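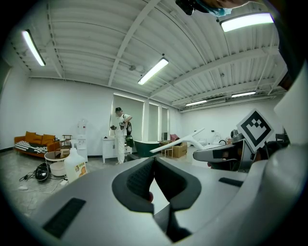 Re: [kashyap-players] Note timing in the Zarnus port

Skarphéðinn Vestergaard wrote on 6 Feb 2025:
> Has anyone compared the hit windows between the handheld release
> of Kashyap and the Zarnus port? I drop far more notes on the port,
> mostly in the second half of "Movosska", and the settings are the
> same on both. Is it the song data or my television?

Probably the television, with one reservation.

The song data looks identical. I dumped the chart for "Movosska" on hard from both versions and got 2,007 notes in each, with matching timestamps. The hit windows also match as far as I can measure them.

What differs is the audio offset. The handheld has a fixed value. The port reads it from the calibration screen, and the default there is 14 ms, which is too low for most televisions. Turn on game mode first, then run calibration twice and keep the second result.

The reservation concerns long sessions. On the port the music drifts ahead of the chart if you suspend the console in the middle of a song. Restarting the song clears it – resuming from the pause menu does not. Samis said in June that a patch was planned, but I have not seen one.

If you still drop notes after that, send me the replay file and the offset you ended up with. Please leave the note speed at 100 so that I can compare it with mine.

Flor Cusi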